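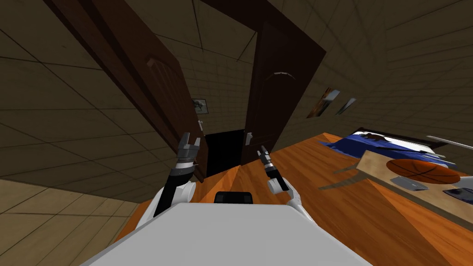
Why do residents leave interior doors open at night when they say that noise keeps them awake? Most of those interviewed wanted air to move between rooms and accepted the noise that came with it.

This answer was given in all three buildings of the Tranddale study and did not depend on the age of the resident. It was strongest on the upper floors, where bedrooms stay warm well into October. Residents described the choice as a nightly one, made at bedtime and often changed before morning. A closed door was linked with guests, illness, or a partner on a different work schedule. Several parents said they kept the door open to hear a child and would go on doing so whatever the building was like.

The survey form was sent to 266 apartments and completed by 109 households. Each household kept a door diary for eight weeks, noting the position of every bedroom door at bedtime and on waking. Diaries with more than a week of missing entries were kept in the study but left out of the seasonal comparison. 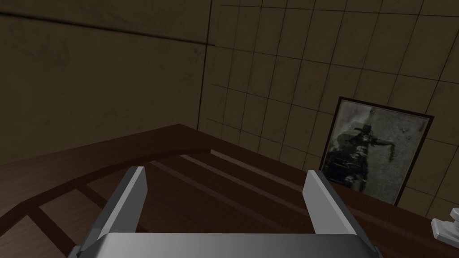
4.2 Door fit and the gap at the floor

Doors in the Vendthorpe building were hung with a larger gap at the floor than those in the other two – a result of carpet being removed during an earlier renovation. Residents there reported hearing voices from the living room with the bedroom door fully closed. When asked to rate how much quieter the bedroom became with the door shut, on a scale of 0 to 100, they gave lower scores than residents elsewhere, and they also closed their doors less often. The diaries cannot show which of these led to the other. It is possible that people stop closing a door that does little for them, but those who prefer open doors may also have less reason to judge a closed one kindly.

Door weight was mentioned less often than expected. Where it did come up, the complaint was about the sound of the latch and had little to do with the panel itself. 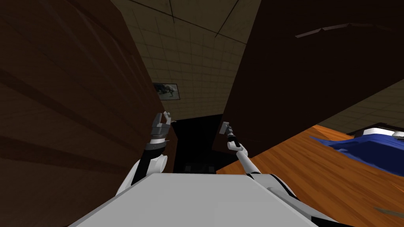 Melaniia Kovalchuk, commenting on a draft of this section, objected that the diaries treat a door as either open or closed, while many people leave it slightly ajar and would call that "closed enough." The point is accepted. The diary form offered only two boxes, and written notes in the margins suggest that residents handled the middle case in different ways. Entries with such notes were coded as open, following the rule proposed by Ambrose and Yoon in the pilot.
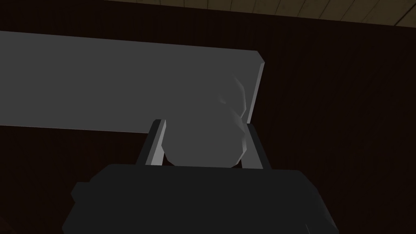

Figure 1. Gray slab and rounded gray object against dark brown wood grain (rendered view).

The coding rule affects the totals for the Derkach building more than the others, as its residents wrote the most notes. A second round of diaries will include a third box, and the gap at the floor will be measured at both ends of each door.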